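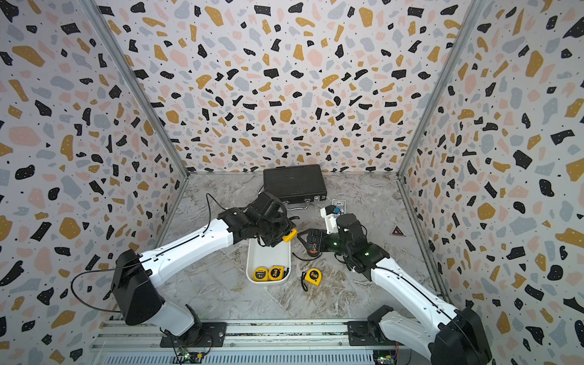 Shared tools should be kept by kind, in one place, and closed away at the end of each use. The Girkia Community Workshop adopted this practice two years ago, and this essay argues that other lending workshops should do the same.

The tape measure makes the case well. It is cheap and small, and for that reason it is seldom looked after. Members put it in an apron pocket or leave it on a windowsill, and the workshop buys another. When our stock was reviewed in July, the register listed over 180 hand tools, and tape measures had been replaced more often than any other item. Few of them had worn out.

A shallow plastic tray costs very little. It gives the tapes a place to be returned to and allows a member to read the lengths on the labels before choosing. A 2m tape and a 3m tape look much alike in the hand, and a person measuring a door frame should not discover the difference at the top of a ladder.

Rozália Fülöp, who keeps our register, has objected that trays invite clutter. Her concern is fair. An open tray will collect pencils and stray screws unless its purpose is stated and respected. The remedy is a rule that each tray holds one kind of tool.

The hard case serves a different need. It protects tools that travel, and it should be latched whenever it is set down.
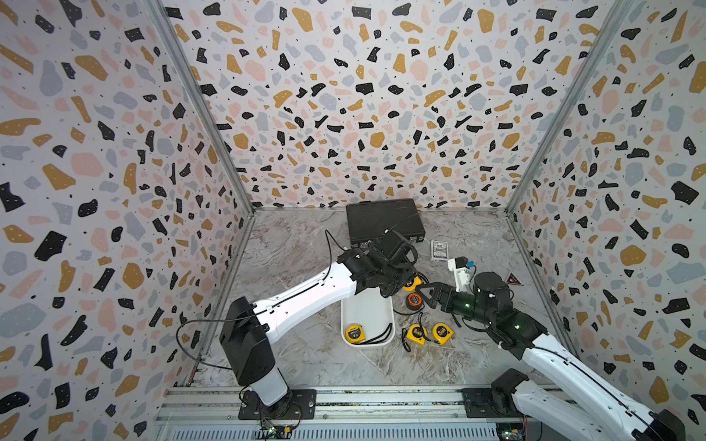

Should tape measures be stored in the case with the other tools?

Only when they are leaving the building. For daily use they belong in the tray, where members can reach them without opening anything.

Workshops often spend freely on new equipment while giving little thought to where it will rest. We ask their boards to set aside a modest sum for trays and labels in the next budget, before any further tools are bought.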